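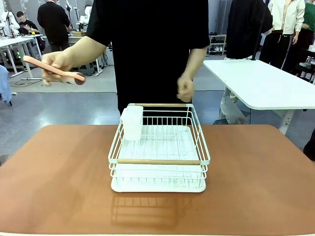
Notebook, December, Fadon perception and planning
Entry by Oriana

Where we are with the dish rack task

I promised Demetrio I would write up the state of things before I forget it all, so this is going to run long (sorry, Demetrio, get a coffee). The short version is that the planner is in better shape than it has been all month, and the segmentation of the rack is still the thing that costs us the most.

The wire basket has been a headache since we started. White wires over a white drip tray, with a glossy tabletop throwing back a soft copy of the whole thing, and our depth filter happily decided that the reflection was a second rack sitting under the table. Mounir spent most of the morning on this with me and we ended up clipping everything below the fitted table plane before clustering, which sounds so obvious now that I'm a little embarrassed to write it down. The two wooden rods are a gift, by the way. They are the only parts of the rack that segment cleanly every time, so I am now using the front and back rods to get the rack pose and ignoring the wires completely. Lovely and simple!

The pink brush (or scrubber, the label file has it both ways and Ashraf would like us to pick one) is easy to find by color and hard to orient. The handle is flat and slender, and when a hand is around it the mask splits in two and the tracker starts a new object for the handle end. I raised the merge distance and that helped, but then it wanted to merge the fingers as well. I've left it at the old value for tonight and will try merging along the long axis only.

Planner

Ehab's branch of Bindby is merged. The replanning timeout is now 300 ms, down from 700, and I was nervous about that, but the arm server didn't complain once. The utensil cup in the back left corner is set as the goal region for anything with a handle. Because the cup rises only slightly above the rim, the approach has to come from nearly straight up, and I put a keep-out box on the rack walls so the planner stops trying to sneak in sideways through the bars. It really did love going in sideways.

Ran the replay set overnight: 978 segments, and 225 of them still end with the tracker losing the handle. I went through a good handful by hand and nearly all were at the moment the tool is held out flat, away from the rack.

Still to do

Background people. The room behind the table is busy and the person detector keeps handing us extra hands. Mounir thinks a simple depth cutoff at the far table edge will do it, and I'm inclined to believe him.

Ask Ashraf about brush versus scrubber and then fix the label file in one go.

Move my keep-out box out of the launch file and into the Bindby config, where Ehab has been very patiently asking me to put it.

Rerun the replay set once the long-axis merge is in. I'll start it before I leave, so please don't restart the Hegazy machine this evening.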